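A Room to Learn In: Household Robotics at the Skakcombe Institute

On the second floor of the engineering building at the Skakcombe Institute, the autumn practical in household robotics begins each September with a delivery route. Students are given a starting point, a destination and a set of rooms in between. By the end of the term, each team must submit software that can guide a simulated domestic robot through those rooms without touching the walls, the furniture or the doors.

The course admits 20 students, divided into small teams, and is led by Dr. Ilona Vass with the assistance of the laboratory manager, Henok Abdella. It is open to second-year students from any department. The current class includes architecture and nursing students as well as the expected contingent from computer science, a mix that Dr. Vass has encouraged from the start.

"The nursing students know how people live in their homes," she says. "They ask where a person would be sitting, and whether the robot has left enough space for someone to stand up. Those questions change the route."

Teams work from a common library of simulated interiors known as the Farnotitz set. The library was assembled by earlier classes and has grown to 88 rooms, ranging from narrow kitchens to long corridors with several exits. Students may adjust the lighting and the starting position, but the layout of an assessed room is fixed. A team that fails a route must improve its planning.

Doors occupy a surprising share of the term. A planner that treats every opening as a simple gap in a wall will perform well until it meets a door that swings inward and takes up part of the floor. Glass presents a further difficulty, as does sunlight falling across the boards, which early versions of the students' software have been known to classify as an obstacle.

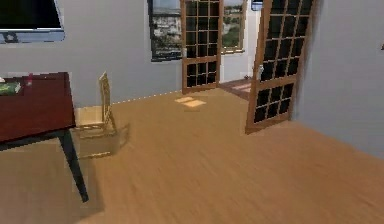 Montri Rojanasak, an architecture student, spent much of the first month on precisely this problem. His team's planner refused to cross bright patches of floor and would circle them at a distance, often bringing the robot closer to the furniture than the rules permit. The solution, reached after many late evenings in the laboratory, was to compare successive views from different positions before deciding that anything stood in the way.

"We had been trusting a single view too much," he says. "Once we let the planner wait and look again, the routes became shorter. It still hesitates at doorways – I would like to fix that before the final trial."

His teammate Aranka Pintér was responsible for furniture clearance. She found that chairs and tables required separate treatment, as the space beneath a table may look passable to a low sensor while the top remains in the path of a taller machine. Her notes on the subject have been added to the course handbook and will be used by next year's class.

Assessment takes place in two stages. In the first, teams run their software in rooms they have already studied. In the second, they are given unfamiliar rooms and 20 minutes to prepare. The strongest teams are then invited to the Mészáros Cup, a student competition held in Skarkitz, where entries from several institutions are tested on the same routes.

Jenő Bodnár, who coordinates the judging at Skarkitz, places particular weight on the written report that accompanies each entry. Teams must record their failed runs along with the successful ones and explain what was altered after each. Points are deducted for gaps in the record, even when the final route is completed.

Applications for the next class are accepted through the department office. Prior programming experience is helpful but is not required, and an introductory workshop is offered before the term begins.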